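蜱传脑炎疫苗加强针间隔拟延长，山区诊所先行试点

沿海城镇瑟克赛德（Sirkside）的卫生部门本周公布了一份新的接种建议草案，拟将成年人蜱传脑炎疫苗的加强针间隔适当延长，同时把首次接种的宣传工作提前到每年3月，赶在蜱虫活跃季节到来之前。草案目前处于征求意见阶段，接种点暂时仍按原有时间表执行。

蜱传脑炎是由病毒引起的中枢神经系统感染，主要通过蜱虫叮咬传播，少数情况下也可因饮用未经巴氏消毒的羊奶或牛奶而感染。很多感染者没有明显症状，或者只出现类似流感的发热、乏力和肌肉酸痛。一部分人会在短暂好转之后再次发热，并出现剧烈头痛、颈部僵硬、意识混乱等表现。目前没有针对这种病毒的特效药，住院患者主要接受支持治疗。

疫苗属于灭活疫苗，基础免疫通常为三剂，之后按间隔接种加强针。草案起草人之一、传染病科医生赫尔塔·韦伊塞宁（Hertta Väisänen）说，完成基础免疫的健康成年人，抗体维持的时间往往比原先预计的要长，过密的加强针对他们意义有限。“但前三剂必须打全。我们在门诊看到的问题，多数是第二剂打完就不来了。”

老年人和免疫功能受抑制者不在此次调整范围之内。草案建议，这两类人群继续按较短间隔接种，并由医生根据具体情况决定是否需要检测抗体。正在使用免疫抑制药物的患者，应在接种前告知医务人员所用药物的名称和剂量。

试点安排在科赞（Kozan）山区的两家诊所进行，计划招募300名已完成基础免疫的成年居民，其中包括林业工人、牧民和常年在户外活动的退休人员。参与者在入组时和随后的复查中各抽血一次，由镇上的检验室统一检测。项目协调员哈杰尔·詹波拉特（Hacer Canpolat）介绍，目前已有43人签署知情同意书，报名仍在继续，参与者不需要支付检测费用。

詹波拉特说，山区居民到接种点的路程是最大的障碍。有些村子到最近的诊所单程要走两个多小时，冬季道路封闭时更久。试点诊所因此把接种时间延长到晚上7点，并在牧民下山的时节增设一个流动接种点。

疫苗供应方面，当地药品配送商斯蒂特奥（Stiteo）表示，现有库存约1000剂，可以满足试点和常规接种的需要。该公司区域负责人奥赞·乔什昆（Ozan Coşkun）说，疫苗全程须在2至8摄氏度下保存，不得冷冻，运往山区的每一箱都附有温度记录。如果记录显示温度超出范围，诊所应暂停使用该批疫苗，并与配送方联系。

征求意见期间，也有医生提出不同看法。全科医生埃罗·科斯凯拉（Eero Koskela）认为，延长间隔在医学上可以接受，他担心的是居民记不住日期。他所在的诊所至今使用纸质接种卡，遗失的情况很常见。他希望电子提醒系统先投入使用，再调整时间表。起草小组回应称，提醒系统的短信功能已在测试，正式方案会写明启用时间。

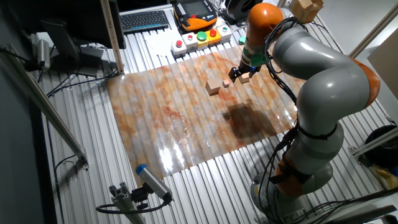 台面上方的机械臂与夹爪，下方为一小块浅褐色木块。

草案还重申了被蜱虫叮咬后的处理办法。发现蜱虫后应尽快用细尖镊子夹住其靠近皮肤的部位，平稳向上拔出，不要涂抹油脂、酒精，也不要用火烫。取出后清洗叮咬处，记下日期和部位。此后数周内如出现发热、头痛或皮肤红斑不断扩大，应及时就医，并主动说明叮咬经过。

需要注意的是，蜱传脑炎疫苗不能预防莱姆病。后者由细菌引起，同样经蜱虫叮咬传播，可使用抗生素治疗。前往林地、草地时，无论是否接种过疫苗，都应穿长袖衣裤，把裤脚扎入袜中，回家后检查腋下、腹股沟、膝盖后侧和发际线等部位。儿童还应检查耳后和头皮。

药剂师奥丽西娅·纳扎连科（Orysia Nazarenko）提醒，常见的接种反应包括注射部位疼痛、疲倦和低热，一般几天内消退。曾对该疫苗某一成分发生严重过敏反应的人不应再次接种，对鸡蛋严重过敏者应事先咨询医生。正在发热的人宜等病情好转后再预约。漏打一剂的人通常不必从头开始，可携带以往的接种记录到诊所，由医务人员安排补种。

书面意见可交至瑟克赛德卫生部门的服务窗口，也可由各诊所代收。有意参加试点的科赞山区居民请直接向两家试点诊所报名，报名时须出示三剂基础免疫的接种记录。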